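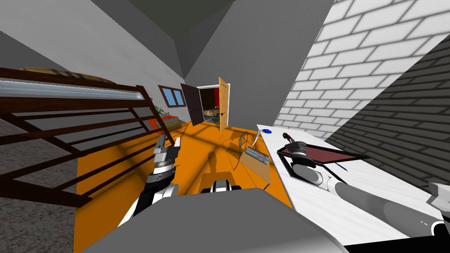
Bunk room with the doors open, looking toward the back wall.

How to Fix a Ding in Your Paddleboard

A dinged rail doesn't have to end your season! If your board is epoxy and glass over foam, you can patch a small crack yourself in an evening, and it is really satisfying work. I did my first repair on a Cinik touring board after a meeting with the dock at Colon, and I've loved doing them ever since.

What you need: two-part epoxy resin, a scrap of 4 oz fiberglass cloth, sandpaper in 100 grit and a finer wet-and-dry, masking tape, gloves and a dust mask.

First, dry the board. Rinse the ding with fresh water, stand the board up with the ding at the lowest point, and leave it until no more water comes out. Give it 3 days if you can stand the wait.

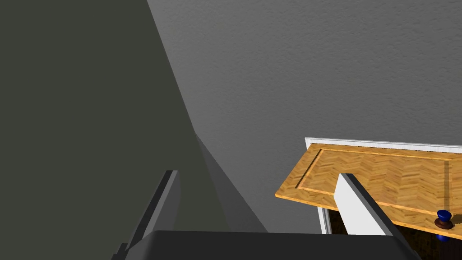 Sanding comes next, and you want to go wider than you think. Tape off a border, then scuff the area with the 100 grit until the shine is gone and any loose glass has come away. If you've never sanded a curve, practice on something you don't mind scratching. A wooden cabinet door is great for learning how light your hand should be along an edge, and then the rail of a board feels easy!

Mix the resin exactly as the label says. Fill the hole level, let it set, then lay 2 pieces of cloth over it, the smaller one first, and wet them out with a brush until the weave goes clear. Squeeze out the bubbles with a gloved finger.

When it's fully cured, sand it flush and work up through the grits. I finish at 3000 with plenty of water (my friends at the Benítez paddle club think I'm nuts, but wow, does it shine).
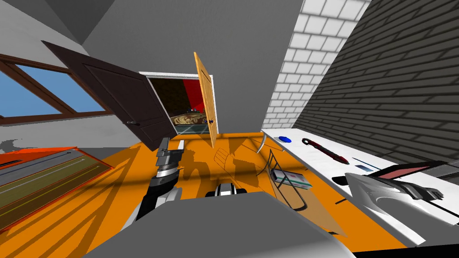

Can I use polyester resin on an epoxy board?
Stick with epoxy. Polyester can melt the EPS foam inside most paddleboards, and then you have a much bigger hole to fill.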